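31 March 2021

Burial register, Turcotte Hill, book two. Picking up where I left off before the break, mostly so Hadiza can see what I did when she takes over the last stretch (hi Hadiza!).

Book two is now typed all the way through. 1,011 entries, first line to last, and I'm so glad to be out of that brown ink I could sing. 727 of them match a stone or a marker on the walking survey. The rest are sitting in the "no stone found" tab, which sounds gloomier than it is. Plenty of those will be wooden crosses that went long ago, or babies who never got a marker, or people whose family name was cut one way and written another. I would not start chasing them until book three is typed, or you'll do the same work twice.

The clerk who kept the middle part of the book (signs himself only with an R and a loop) has a capital T and a capital F that are the same letter as far as I can tell. Daichi's trick is to look at the crossbar. If it has a little hook on the left it's an F. I went back over all the T names with that in mind and changed a fair number, and left a note in the comments column each time. Please don't delete the comments, even the silly ones. I know they look messy when you print.

Dates. The book gives date of burial, the stones give date of death, and the old card index gives one or the other without saying which. I've made two columns and I'm leaving a blank where we don't know. Yabsira wanted to fill the gaps by taking off three days, and I see why, it'd make the search page nicer, but then in ten years somebody will quote it in a family tree and we'll have made up a death date for a real person. So, blanks. We had a good long argument over it and she still thinks I'm fussy.

Plot 339 is driving me up the wall. The register has a Brallent in there, a man, aged 61, carpenter. The survey has a stone for a married couple named Istar, very clear lettering, no trouble reading it at all. The map has it as a path. I've walked it twice, and there is definitely a stone and definitely no path. My best guess is that the rows were renumbered when the lower gate was moved, and that everything from there to the wall is off by one row on the map. If that's right, then a handful of my other mismatches down there fix themselves. Hollis has the older map at home, rolled up in a tube, and is going to bring it in when he remembers.

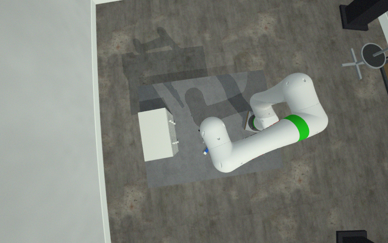

How do you find someone in the register if the family only knows a married name?

Start with the husband's plot, then read the entries on both sides of it, and after that try the "relict of" and "wife of" notes in the remarks column, where R put most of the women's details. The maiden name is hardly ever given in book two. It does turn up in book one, so if she had a child buried earlier, look there.

We get asked that one in almost every letter, so I want it on the search page in those words or near enough. Darlene says to put it at the top. I'd put it under the name box, where people are already stuck.

Memorial pages, while I'm on it. We've got the little template going now: name, dates, plot, a photo of the stone if we have one, and a box for what the family wants to say. I tried it out on the Praltico brothers, the two who played ball for the mill team, because there's more on them than on anyone else in the lower rows. It came out pretty well! The older brother has a newspaper write-up that somebody glued into the back of the register, of all places, and I typed it up in full, spelling mistakes and all. It gives his position as left field in the first paragraph and third base in the last. I left both.

What I don't love is that the template prints "No information available" when a box is empty. It reads so cold on a page about somebody's grandmother. Could we just have the box not show? Daichi thinks it's a quick change. I've asked him for that, and for the plot number to be bigger, as people stand there in the rain trying to read it off a phone.

Photos: the ones from November are better than the summer ones, low sun across the stones makes the letters stand up. If you're going out again, go late in the day and take the north side last. The slate ones are fine any time. The marble ones are a misery — I used a sheet of white card to bounce some light in sideways and that helped a bit. No chalk, no flour, no shaving cream, please, I don't care what your uncle used to do.

The register covers about 80 years, and the paper gets worse as it goes on, funnily enough. The last gathering is brittle and one corner came away in my hand, which I felt sick over. It's in the envelope inside the back cover, with the page number in pencil. Use the foam wedges and don't open it flat.

Still to do:
Ask Hollis for the map (again).
Check the T and F names in the index against the corrected sheet.
Yabsira to read over the first two hundred lines cold, no peeking at my version.
Find out who R was. There's a Rollins in the parish accounts with a loop on the end that looks awfully familiar.
Book three is in the gray box, second shelf, tied with the blue tape. I had a peek and the handwriting is lovely.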